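Workforce planning notebook - Saturday, job architecture for Mogensen

Picked up where the last entry stopped. The headcount extract from Mogensen finally reconciles with payroll: 1,997 employees on both sides once the duplicate contract lines are collapsed. The earlier mismatch came from people holding two part-time contracts under one employee number. Rule for the import script: sum the FTE fractions, keep the oldest start date, keep the job title from the larger contract. If the fractions are equal, flag for manual review. Afonso Frade has the script and will add the rule.

Titles next. The raw file has far too many distinct job titles for a firm this size, many of them the same role spelt differently in the Urnora and Cinelis sites. Ran the matching on normalised strings first (lower case, abbreviations expanded, site suffix removed), then on the role descriptions for whatever was left over. That brings it down to around 200 generic roles. Still too many for the pay structure, but good enough to start grading.

Grading settings used today:
- 11 job levels, with executive roles left out
- minimum of 20 incumbents before a role gets its own pay reference
- smaller roles borrow the reference of their family and level

The borrowing rule is the weak part. In Technical Services the family average is pulled up by two specialist roles at Cinelis, and the maintenance planners end up with a midpoint above that of their own supervisors. Tried the median in place of the mean. Order restored for the planners, but the gap between levels six and seven is now nearly flat. Leave at median for the moment and note it in the assumptions tab.
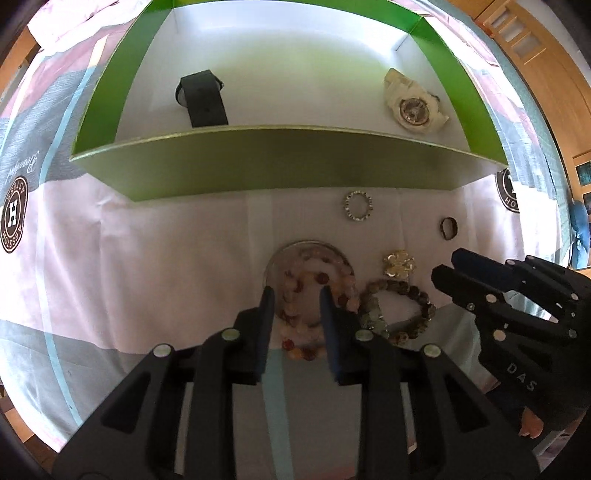
3 min read

Long-service arrangements. Mogensen wants these included in total reward and I would prefer to keep them separate. They are not pensionable, they are paid irregularly, and the two sites value them differently. Urnora books the award in the month it is given and Cinelis accrues it over the service period. Adding them to annual pay as they stand would make the Cinelis figures look more generous than they are. Proposal: show them as a memo line below total cash, on the accrued basis for both sites.

Zukex export: the column for manager ID comes out as text with leading zeros stripped, so the reporting lines break for anyone whose manager has a short number. Padded it back by hand for now. Needs fixing at source before the next run or the span of control figures will be wrong again. Affected people show up as reporting to nobody and are counted as heads of unit.

Open points
- Confirm with Mogensen whether apprentices sit inside or outside level one. Their handbook and their payroll codes disagree.
- Afonso to rerun the match with the German role descriptions included.
- Check the night shift allowance at Urnora - fixed amount or percentage of base? The January payslips suggest fixed.
- Levels six and seven: test a weighted median, weights by FTE.

Version saved 16:40, old mapping kept in the archive tab.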